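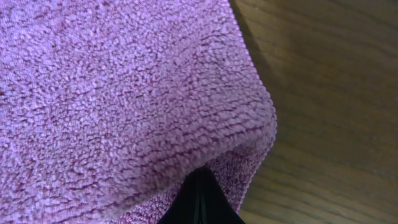 The Gratik's fingertips under a folded corner of the purple microfiber.

Gratik two-finger gripper kit, reviewed
Fri 18 April

I bought the Gratik to put on the end of a home-built arm whose one job in life is to fold shop towels. Yes, I can fold a towel myself. I have been asked.

The kit comes in a flat box with 60 screws, of which my build used most. Assembly took an evening, plus a second evening to undo the part of the first where I trusted step nine. The manual is a translation of something, possibly a better manual.

Once it's together, the thing is solid. The black fingers close up tight with a thin seam between them, and they taper enough to get in beneath a hem. Plush microfiber is a rotten test for any gripper, all loops and no edges, and a doubled-over corner is worse. I ran some 700 grabs over two weekends. On a single layer it did fine. On a fold it often took both layers, or took the top one and dragged the rest across the table like a kid leaving a party.

The wrist camera mount is good and doesn't wobble. The Fladavora software is less good. It forgets the grip force setting every time you unplug it, and the default is set for crushing cans.

I also tried the Estar fingers, a 50 dollar add-on. They're softer and slower, and I went back to the stock pair.

Four stars for the hardware, two for the software. Buy a spare cable with it, the supplied one is too short to reach past the elbow joint.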